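Long drives with the windows down (and what we ate)

2023-10-28

I have been meaning to write up the June drive ever since we got home, and every time I sit down to do it I end up looking at maps for an hour instead. So this is the long version, in no particular order, with a lot about food.

The odometer said 2,199 miles when we pulled back into the driveway. I loved nearly all of it! Even the flat parts. Especially the flat parts, if I'm being fair to them, since that's where you get those huge skies and the radio goes fuzzy and somebody starts telling a story you've never heard before, even though you've been married for 18 years.

We'd planned to take the interstate out and the back roads home. By lunch on the first day we had already given up on the interstate. There was an exit with a brown sign for a lake, we took it for a bathroom break, and the road past the lake was so pretty that we just kept going. It ran along the water for a while, then up through pine woods, then down into Dokance, a town with one traffic light and the best peach pie I have eaten in my life. I asked the woman at the counter what was in the crust and she said "lard, honey," and that was the whole recipe.

Okay, so, packing. I'm a packer. I had the big Funeck cooler, the soft one that folds down, and I'd go on about it all day if you let me. It fits behind the passenger seat, so whoever isn't driving can twist around and reach in. Freeze your water bottles the night before and use them as the ice. You drink them as they melt and you don't end up with soggy sandwiches. My mother taught me that one and I've never found a better way.

What I got wrong was chocolate. I know, I know. I brought two bars of the good dark kind, left them on the dashboard while we walked up to a waterfall, and came back to soup. Sandwich cookies hold up so much better in a hot car! The filling gets a little soft and I think they're improved by it. Chips are fine as long as nobody sits on them. Pretzels are my favorite car food of all, because you can eat them for an hour and hardly make a dent in the bag.

We have a rule that the driver picks the music and the passenger picks the snacks, and it has saved us from more fights than I can say. It does mean I spent one whole afternoon listening to accordion music while eating things I had chosen myself, and that felt like a pretty fair trade.

The part I keep thinking about is the second night. We'd booked a room at a place called the Zupan Motor Lodge, a long low building with metal chairs outside every door, and the evening was so warm that everybody was sitting out. A family a few doors down had a card game going. We got invited in (I lost every hand, cheerfully) and they told us about a road over the ridge that wasn't on the route I'd drawn. We took it the next morning. It had 19 switchbacks on the way up, each one numbered on a little wooden post, and at the top there was a pull-off where you could see clear into the next state. Fog was sitting down in the valleys and the hills were poking out of it like islands. I cried a bit! I'm not sorry.

Coming down the other side we stopped in a town called Mestari for gas and ended up staying four hours. They have a used bookstore in an old feed barn. I bought a road atlas from before I was born and we used it for the rest of the trip, and it's surprising how well it works. The small roads mostly haven't moved. Some of the towns have gotten smaller and one had changed its name, but we never got lost in a way that mattered.

If you're planning your first long one, my advice is to drive less each day than you think you can. We did one day that was ten hours in the car and I remember nothing from it except my knees. The short days are the ones with the pie and the card game and the bookstore. Leave early, stop by four, find somewhere to walk before dinner.

And do your grocery run the evening before you leave, when you're not hungry and not in a hurry. Get one salty thing, one sweet thing and one thing you've never tried. Gas station prices will make you wince, and besides, picking out road food is half the fun for me. I start days ahead. 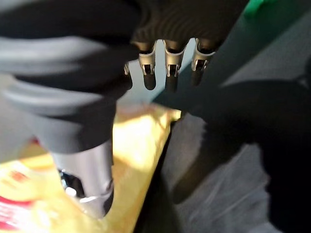
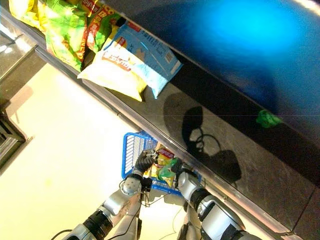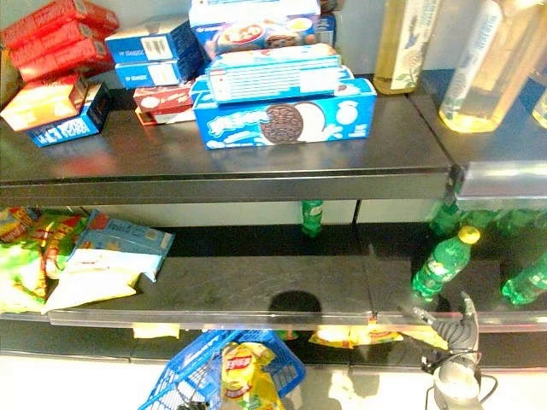

Kasun Nanayakkara wrote in to say that I've got the order all wrong, and that the scenic roads should come on the way out, while everyone in the car still likes each other. Then you take the interstate home, when all you want is your own bed. He also says frozen grapes beat frozen water bottles, and that pretzels without mustard are a waste of a pretzel.

I'm with him on the grapes, and I'll give the mustard a try as soon as I work out how to do it without getting it on the seats. I'm keeping the back roads for the way home, though. We've already started penciling things into the old atlas for next year, and there's a river road on page forty that I can't stop looking at.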